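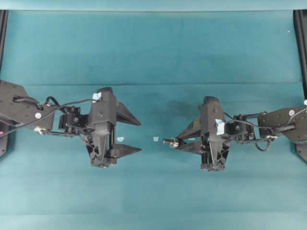
Teal cloth over the work surface, with small fragments lying on it.

To: Kesilau Workshop Practice list
From: Kesilau Parts Store
Subject: Re: Handling and storage of blackened studs, stock group 2947

Dear subscribers,

The Parts Store has received several inquiries about the revised handling sheet for stock group 2947, which covers the stepped studs with a hexagonal collar and a thread at each end. Most of these came from bench areas that have recently changed over to the Aoun drawer cabinets. One inquiry is quoted in full further down, with the sender's permission, and is answered point by point after it. General guidance comes first.

1. Preparing the surface

Studs in this group should be set down on cloth and not on bare steel or bare bench top. The threads are fine, and a crest that is knocked against a hard surface can take a small flat that is difficult to see and easy to feel when the nut goes on. A single thickness of closely woven cloth is sufficient. Toweling and anything with a raised pile should be avoided, as the fibers are pulled into the thread grooves and stay there.

The Store issues cloth in teal. Benches that already have a plain cloth of another color may continue to use it, provided that a dark part can be seen against it. Black and dark gray cloths have been withdrawn and should be returned with the next laundry bundle.

Before any parts are brought out, the cloth is to be checked for scraps of tape, packing and label backing. Small pieces of this kind are the most common foreign matter found in returned drawers. Please lift them off by hand or with a strip of tape. Shaking the cloth over the bench moves the material to the next cloth along, and compressed air is not to be used for this purpose in any bench area.

Cloths are sent for washing without fabric softener. Softener leaves a residue that transfers to the parts and interferes with the marking ink.

2. Picking up and holding

A stud is to be held by its hexagonal collar. The flats give a sure grip and the collar is the widest section, so that both threads remain clear of whatever is doing the holding. Holding by the smooth shank is permitted for short moves between cloth and tray. Holding by either thread is not permitted, including with gloved fingers, and including when the part is being turned over to find the stamp.

Any pad, jaw insert or soft-jaw cover that touches the collar should be clean along its ridges. Metal dust collects in the grooves of a ribbed pad more readily than on a smooth one, and from there it marks the blackened finish. A dry nylon brush, drawn along the ridges and never across them, is adequate for daily cleaning. Where dust has mixed with oil, a lint-free wipe dampened with the usual bench solvent may be used, and the pad must then be left until the solvent has gone off completely.

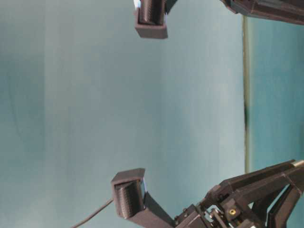 Ribbed pads, dark gray, facing each other in front of the pale blue wall.

Pads with worn or rounded ridges should be replaced in pairs. A new pad opposite a worn one tends to tilt the hex, and a tilted hex will be gripped on its corners. The resulting bright spots on the corners do not affect the strength of the part, but they do break the finish, and rust starts at these places first.

3. Finish and oiling

Black oxide on steel is a thin finish and gives limited protection by itself. It depends on the film of oil that is put on afterward. Parts that have been wiped dry for inspection must be re-oiled before they go back into storage, even when they will be wanted again the same afternoon.

The quantity of oil is a matter on which practice has varied a good deal between benches. The part should look evenly dark and should leave a faint print on white paper. If it leaves a drop, there is too much on it. Excess oil runs down to whichever end is lower in the tray, collects in the thread there, and holds grit.

The relief neck under the threaded end is often missed. It is a narrow groove and a wipe passes straight over it. Please use a small brush for this area.

4. Drawers and labels

Each Aoun drawer in the new cabinets takes 2 trays. The trays are not interchangeable between cabinets, although they look alike, and a tray placed in the wrong cabinet will stop the drawer from closing fully. The drawer should never be forced. The cabinet letter is molded on the underside of the tray.

Labels go on the drawer front and nowhere else. Labels attached to trays come loose from the oil and are later found on the cloth, on the parts, or stuck to the inside of the drawer above. Pencil entries on the drawer card are acceptable for quantities. The stock group and supplier lines are to be in ink.

Studs supplied by Firnico and studs made in our own turning section are kept in separate drawers. They are made to the same drawing and may be used together in one assembly. They are separated so that any complaint can be followed back to its origin, and once mixed they cannot be told apart by eye.

The earlier inquiry came from the bench area at Flultoddale and is set out below.

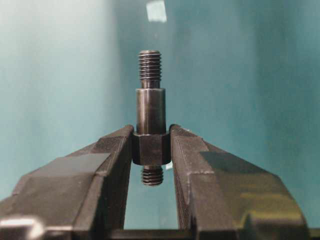
Flultoddale bench area wrote:

> Dear Parts Store,
>
> We have read the revised sheet for group 2947 and have four matters
> to raise.
>
> First, the sheet states that studs are to be stored upright. It does
> not state which end goes down. The two threaded ends of the part are
> not the same length, and our people have been placing them both ways
> in the same tray. We should like a ruling, as we are about to fill
> the new drawers and would prefer to do this once.
>
> Second, we have always put plastic caps on the long thread. The sheet
> does not mention caps. We hold a full carton of them. Are we to go on
> using them, or are they now discouraged? We would point out that a
> cap also makes the part easier to find when it has rolled under the
> bench.
>
> Third, the foam inserts that came with the Aoun trays appear to be
> drawing the oil out of the parts. After a week in the tray the upper
> half of each stud is still dark and even, and the lower half looks
> dry and slightly gray. We have re-oiled the contents of one drawer
> and the same thing has happened again.
>
> Fourth, we object mildly to the instruction that inspection is to be
> done on cloth. We inspect on a glass plate, because a part that is
> out of true can be seen at once when it is rolled on glass. On cloth
> it cannot be seen at all.
>
> We would be grateful for a reply to the list, as we believe other
> areas have the same questions.

The Store is grateful for a careful inquiry and replies as follows.

On orientation: the part is to be stored with the short thread down. The hexagonal collar then rests on the rim of the hole in the tray, and the short thread hangs free beneath it without touching the floor of the drawer. With the long thread down, the shank enters the hole first and the part stands on its thread, which the sheet was meant to prevent. The omission was ours and the wording will be corrected. Benches that have already filled their drawers the other way are asked to turn the parts at the next oiling and need not do so sooner.

On caps: existing caps may be used for parts in transit between buildings. They should be removed before the part goes into a drawer. A cap left on in storage traps the oil at the mouth of the thread and keeps it away from the relief neck, and several returned parts have shown a ring of light rust at exactly that place. The carton may be kept. No further caps will be ordered for this group.

On the foam: the observation is correct, and two other areas have since reported the same. The open-cell foam supplied with the trays takes up oil. It should be taken out and replaced with the closed-cell sheet that the Store now holds, which may be drawn in packs of 6. Until replacement sheet has been fitted, please store the studs in the bare tray. Parts that have stood in the old foam and look gray in the lower half should be brushed clean, oiled and examined again the following morning. If the gray remains under fresh oil, the part is to be set aside in the quarantine box and reported.

On glass: the Store accepts the point. The instruction on cloth was written with setting down and sorting in mind and was worded too broadly. Rolling on a clean glass plate is the proper way to look for a bent part and may continue. The stud should be lowered onto the plate by its collar, and the collar must overhang the edge of the plate so that the shank can make contact. The plate is to be wiped before each session – grit on glass does more harm to the shank than any bench top. The part goes back to the cloth when the check is finished.

Areas wishing to draw closed-cell sheet or replacement teal cloth should use the ordinary requisition form and write 2947 in the upper right box. Forms handed in before noon are normally filled the same day. Old foam should be bagged separately from other waste, as it carries oil, and left at the hatch.

The corrected handling sheet will be sent to this list in December. Until it appears, the present message may be printed and kept with the drawer cards. Further questions should be sent to the list and not to the hatch, so that the answers are available to all areas.

Kesilau Parts Store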